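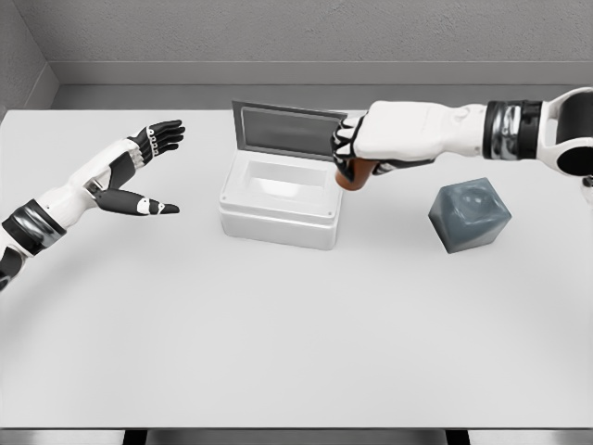
Lid-and-box task: why the June numbers were withdrawn

Readers who follow the two-arm work at our Catdale lab will have noticed that the June results for the lid-and-box task have come off the shared page. They were wrong, and they were wrong in our favour. This item sets out what happened, what has been fixed and what is still open.

The task is simple to state. With the lid open, one hand picks up a small cylinder, carries it over the rim of the box and lets it go inside. The other hand is there to close the lid afterwards. All of it runs in the simulator first. Policies that do well there go on to the bench at Tundberg, where the arms are real and a bad motion costs money.

We ran 625 simulated episodes in June and reported 325 of the first batch as clean successes before the rest had been checked. Khurram Virk was preparing a bench session from those results when he played back a handful of the successful episodes at quarter speed. In one of them the fingers of the right hand passed through the side of the open lid on the way in. There was no contact force in the log and no movement of the lid. The hand went through it as if it were air, dropped the cylinder in the box and was scored as a success.

He found the same thing in the next episode he opened, and stopped preparing for the bench.

The cause

The lid is modelled as two parts, a frame and a panel. Each part has a visual shape, for drawing, and a collision shape, for the physics. In May we swapped the box model for a newer one from our Mohmand office so that the rim and corners would match the box on the bench more closely. The new file had collision shapes for the body of the box and the hinge. It had none for the lid panel, and the one for the lid frame was filed in a group that the right hand was set to ignore.

That ignore setting was ours. It was added last year to stop the simulator from reporting false contacts between the right wrist and the right forearm, and the group number happened to be the same. The left hand was not affected by the setting and still registered contact with the frame, so our usual lid-closing check passed. That check uses the left hand only.

The picture looked right at every stage. The lid was drawn where it should be and cast a shadow where it should. People looking at normal-speed playback saw a hand move near a lid and an object end up in a box.

What it would have done on the bench

We can say with some confidence what would have happened, as a milder version had already taken place. Earlier in June a policy trained on the new box model was tried at Tundberg at reduced speed. The right hand came in low, pressed on the edge of the lid and kept pressing. The force limit tripped and the arm stopped, as it is meant to. Nobody was inside the guarded area. The lid hinge was bent and 2 fingertip covers on the hand had to be replaced.

At the time this was put down to a calibration error between the camera and the table. The arm was recalibrated and the report was closed. Looking back, the report should have stayed open. The calibration had been off by a very small amount, too small to account for where the hand went, and that figure was in the report for anyone to read. The person who closed it was me, and I did not compare the two.

A policy running at full speed would have hit the lid harder before the limit took effect. The guarding and the force limit would still have done their jobs, but we would have been relying on them to catch a mistake that belonged in the simulator.

What has changed

The lid panel and lid frame now have their own collision shapes in a group of their own, and neither hand ignores it. The old wrist setting has been rewritten so that it names the 2 parts it applies to and nothing else.

Shabnam Pirzada has written a short test that runs each time a model file is changed. It pushes a small probe at every drawn surface of every object and reports any surface the probe goes through. On its first run it found the lid, which we expected, and also one face of the blue-grey cube we leave on the table as a distractor, which we did not. The cube has been fixed as well. Its effect on the June episodes is probably nil, as the hands seldom went near it, but we haven't finished checking.

Scoring has also been tightened. An episode now fails if any part of either hand overlaps any part of the box or lid by more than 3 millimetres, wherever the cylinder ends up.

On the bench side, any trip of the force limit now stays open until someone other than the operator has replayed the same motion in the simulator and compared the 2 records. It adds an hour or so to a session and there has been some grumbling.

What is still open

All of the June episodes are being rescored from the saved joint positions. Early indications are that the success rate will fall a good deal. We will not give a number until the work is done, and we ask that the old one not be quoted in talks or applications in the meantime.

We also do not know yet whether policies trained on the faulty model can be repaired with further training or whether they need to be started again. Khurram thinks the low approach over the right rim is too well learned to shift. Shabnam is less sure and is running a comparison of the two.

Brarnelero, who supply the hands at Tundberg, have been sent the force logs along with the damaged fingertip covers. They had no part in the fault.

Anyone who copied the box model from the shared folder between May and the end of June should delete it and take the new one. The file name is unchanged, so please check the version note inside. If you have published or presented anything using the old file, let Shabnam know and she will rescore your episodes with ours.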